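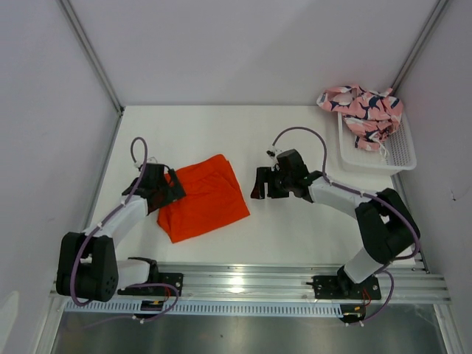 Last edited in July

Demetrio Valcárcel
Thread on the planner changes for the two-arm cloth folding cell. Long one, mostly about software. Code names first: Holard is our motion planner, Arotard is the perception node, Titmont is the logging and replay tool.

Old setup: Arotard segmented the cloth, fit a rectangle to the mask, and handed Holard four corners. Fine on a square towel laid out flat. Bad on most other things.

Look at the orange-red cloth. Upper right corner is rounded and slightly doubled, and there's a curved fold line across the upper part. A rectangle fit puts a corner out past the fabric, and a gripper sent there closes on table.

Also the left gripper covers part of the upper left. The old code treated anything under a gripper as "no cloth" and shrank the mask. So the rectangle came out too small on one side and too big on the other.

New version keeps three labels per pixel: cloth, table, unknown. Arm pixels come from the joint states, projected into the camera and padded by 20 pixels. Those go to unknown. The fit isn't allowed to use unknown as evidence either way.

The padding is ugly. It's there for the cables. The purple ones loop up well above the grippers and they aren't in the robot model, so the projected mask misses them. I tried modeling the loops as a chain of capsules and gave up after a few days. They move too much.

Corners now come out as candidates with a score. Sharp corner on a single layer scores high. Rounded or layered edge scores low. Corner in unknown gets no score until an arm backs off and we get another image.

Holard side. It used to plan left arm, then right arm, then check for collision and start over if it failed. On our test set of 75 saved starts it failed the first check 40 times. Most of those were wrist against wrist near the middle of the table.

Now it picks the corner pair and the arm assignment together, so a bad pairing gets thrown out before any trajectory is computed. Same 75 starts, 20 first-check failures. Still too many, but the replans are cheap now.

What's left in those 20: nearly all have both pick points on the same side of the cloth. One arm has to reach across and the elbow gets close to the wall. Regrasping would fix it. We don't have regrasping.

Magaña (our task layer) decides what to do when no pair is good enough. Right now it has one option, drag the best corner toward the center and look again. It gives up after three drags.

Known bug: pieces still in the basket. Arotard crops to the table, but the white basket sits on the table in the far right corner, so it's inside the crop. A pink patterned garment hanging over the rim gets proposed as a second cloth. I added a fixed exclusion zone. It breaks if you move the basket.

Drawstrings are a separate problem. Thin, high contrast, and the corner detector likes the ends of them. Filtering by local width works in replay. Not merged yet.

If you run Titmont on older logs, convert them first. The mask format changed from one channel to two and the reader doesn't warn you – it just shows an empty table.

Next up is joint timing. Both arms currently wait for the slower one before the lift, and the wait is a hard-coded sleep. I'd like it to be a proper sync on gripper state. Will add to this thread when it's in.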